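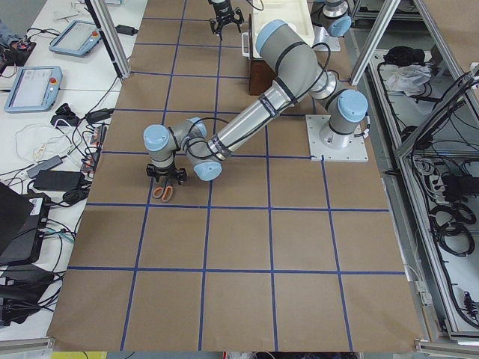 Visit report: Durrani two-arm bench cell, demonstration at Wollholm

9 February 2021

Purpose of visit

Wollholm is looking at small bench cells for kitting and return-sorting work, meaning mixed hand tools and office items that arrive loose and have to end up in a bin. Durrani offers a two-arm package under the name Carnano, sold either as a kit or as a monthly service. The visit was to see the package handle loose items, to go over the quotation, and to find out how much of the setup our own technicians would have to do.

Time on site was one working day. The morning was spent on the cell and the afternoon on software, spares and contract terms.

Mechanical layout

The demonstration cell is a single large table with two arms, in a surround of aluminum extrusion. The joints are gray with light blue caps, and each arm ends in a black gripper. The nearer arm stands on a square white plate bolted down at the table, right of center, so most of its useful reach is to the left and toward the middle. A cream-white bin sits between the arms on top of a dark brown wooden box.

Raising the bin has a cost. The arm has to lift each item clear of the rim before moving across, and the transfer path is longer than it would be with a bin let into the table surface. Durrani will supply the kit with a recessed bin on request. We would ask for it.

Cabling on the nearer arm runs outside the forearm and is held with black bands. External cabling is easy to replace and easy to snag. The quoted kit uses the same arrangement. An internal cable option exists for the gripper signal only, at extra cost and with a longer lead time.

Work surface

The table is covered in brown kraft paper marked off in squares with blue tape. The grid is used for placing items by cell reference during trials, and the operator calls up a cell, sets the item down and starts the cycle. It is a low-cost method and it worked well enough for a visit. For production use we would want a fixed mat with printed references. Paper will tear at the bolt positions and tape edges will lift under repeated contact with the gripper fingers.

The squares are not part of the vision system. Durrani confirmed that the software finds items from the camera data alone and that the grid can be removed without recalibration. We did not test this.

Item handling

The test set was made up of 17 items, chosen by us and not sent in advance. They included scissors, a tape measure, a short steel rule, marker pens, a stapler and several cable ties in a bundle.

Scissors were the item of most interest. They lie flat, the handles and blades differ in thickness, and a two-finger gripper has to choose between the two ends. The pair used has orange handles and was placed on the paper with the handles angled away from the blades' side of the square. The arm approaches from above with the gripper pointing down, stops at a short standoff, then descends at reduced speed. The standoff height is a parameter and can be changed per item class.

Results by item:

Scissors: picked by the handle loops on most attempts. Two attempts closed on the pivot and the item rotated in the fingers during transfer.

Steel rule: poor. The fingertips could not get under the edge on a flat surface. Durrani suggested a compliant tip, quoted separately.

Marker pens: no failures.

Tape measure: no failures, though the grip was close to the full finger opening.

Stapler: picked reliably when closed. Not attempted when open.

Cable ties: one bundle picked, single ties not picked at all.

Average cycle time, pick to release, was 14 seconds at the demonstration speed setting. Durrani stated that a faster setting is available once the cell has been guarded. We were not shown the faster setting.

Operator controls

Each arm has its own teach pendant. The two pendants are light blue with gray screens, and at the demonstration cell they are kept on a white side table to the left. The one nearer the front has its red emergency-stop button in the upper left corner.

Having two pendants means two sets of jog controls, and an operator can pick up the wrong one. During the morning session this happened once, with no motion resulting, as the arm in question was not enabled. We asked whether a single pendant could be switched between arms. It can in the current software, but the emergency stops then need to be wired to a common circuit. That wiring is not in the base kit and should be written into any order.

Power and cable routing

The side table carries the pendants, power adapters, a power strip, a laptop and a good deal of loose black and white cable. More loose black wires hang along the extrusion on the right-hand side. Our floor would not accept this. The quotation should include an enclosure for the supplies, trunking along the table edge and strain relief at the frame. Durrani's standard delivery has none of these. Their enclosure option adds 6 working days to the lead time.

Software

Programming is done through Zulo, the supplier's own task editor, on a laptop connected to the cell. A task is a list of moves with conditions attached. Item classes are taught by presenting the item several times in different positions. Teaching the stapler took less time than expected. Teaching the scissors took longer and had to be repeated when the first class file confused them with two crossed pens.

Task files export as text. Class files do not, and can be opened only in Zulo. If the service contract ends, class files already on the laptop continue to run but new ones cannot be made. This should be raised with purchasing.

Service option

The monthly service is priced at $449 per arm and covers remote support, software updates and one gripper finger set per year. It does not cover travel, cables or damage from contact between the arms. The kit purchase price was supplied separately and is not repeated in this report.

Open points

Recessed bin to be priced as a line item.

Common emergency-stop circuit to be included in base scope.

Compliant fingertips to be tested on the steel rule before order.

Faster speed setting to be witnessed with guarding in place.

Removal of the grid to be tested with our own items.

Written statement needed on class file ownership and export.

Recommendation

Proceed to a paid trial on our own floor with one cell, kit version, after the emergency-stop and enclosure items are settled. A trial start before November is possible if the order is placed this quarter. The service option should be left until the class file question has an answer.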